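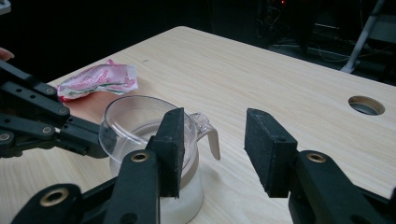

06/05/2025, bar notebook, back room at Godoy

Okay, round two on the patio drinks, and I'm writing it down this time because in March I lost the napkin and Santino still brings it up.

Started with the grapefruit sour. Last week's batch was too thin, so I cut the simple to 15 ml and left the lime alone. Much better! Ulises thought it wanted salt. I put in two drops of saline and he was right, which he will be hearing less about from me than he'd like. Egg white version looked gorgeous for a minute and then went flat on the way to the patio — for a place where people take their drinks down to the dock and forget them, I don't think it's worth the shaking.

Then the cucumber highball. Nélida wants it long and cheap, something we can pour fast on a Friday when the boats come in. I tried it three ways: muddled, juiced, and steeped overnight in gin. Muddled clogs the strainer. Juiced is bright but goes brown by dinner (I left a bottle of it in the low cooler, please don't serve it, I want to see what it looks like tomorrow). Steeped is the one. 300 g of peeled cucumber to a bottle, 8 hours, strain through the fine cloth. I went to 12 by accident on the first go and it tasted like a garden hose.

Drirkano, the smoky one, still isn't a drink. Oriana likes the name more than I like what's in the glass. Too much going on: mezcal, amaro, pineapple, and then I keep adding bitters to cover up the amaro. Next time, drop the amaro and see what's left. If it's just a mezcal and pineapple, fine, people like those.

Ice: the big cubes from the Plenow molds are cracking when they hit warm liquor. Let them sit out on the bar a few minutes first. Wendelin says run the water twice, I haven't tried that.

To do:
Reprint the patio card, the old one still has the plum thing on it
Ask Zutley if they can do the tonic in cans
More fine cloth, we're down to one
Sour and highball to Nélida for tasting before the weekend
Find the other jigger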